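Narnel Pantry Project - Progress Report, February

To our friends at the Platen Fund,

I am happy to tell you that the dry goods table is up and running, and that your grant has already paid for the things we use most. When I wrote last we were still guessing at portions by eye, which was hard on the families who came late. Now the beans are weighed, and everyone at the Chambi Street site works from the same small setup: a wooden table, a kitchen scale, a few bowls and a scoop.

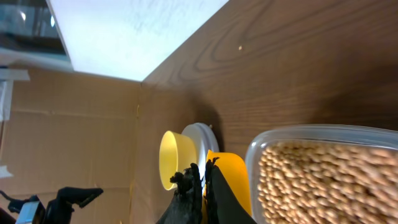
Nelly Giraldo
Program lead, Narnel Pantry Project

Since the last report we have packed 336 bags of beans for 90 households, mostly on Friday mornings before the doors open. I had hoped for a few more, but the Skustton delivery came late twice and we lost those mornings. We also spent longer than planned on the portion guide (I rewrote it four times!) - people cook beans in so many different ways, and I wanted the amounts to make sense for one person as well as for a big family.

Setting the scale to zero with the empty cup on it was the step new packers forgot most, so it is now printed in large type on the first page.

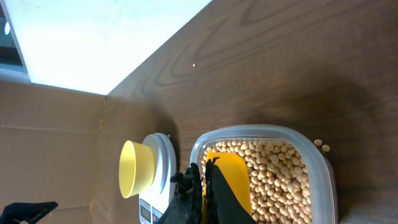
Why do you weigh the beans when you could measure them by the cup?
Bean sizes vary from sack to sack, and a cup of small ones comes out heavier than a cup of large ones. Weighing keeps the bags even.

Spending is close to plan. The scale, bowls and storage containers came in $14 under budget, and I would like your permission to move that money over to labels. Training a new packer takes roughly 60 minutes, a good deal less than I had feared.
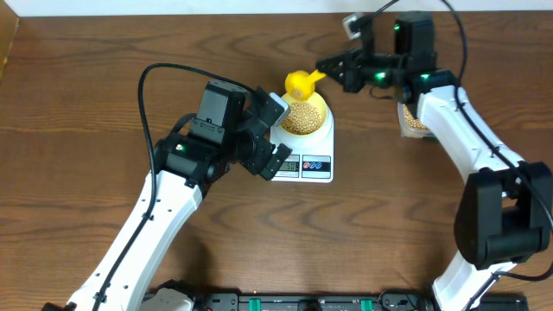
Beans in the yellow bowl, on the scale.

For the next stretch we want to add lentils and rice, and to try a second table if the room allows. I will send the receipts separately, and you are warmly welcome to visit any Friday.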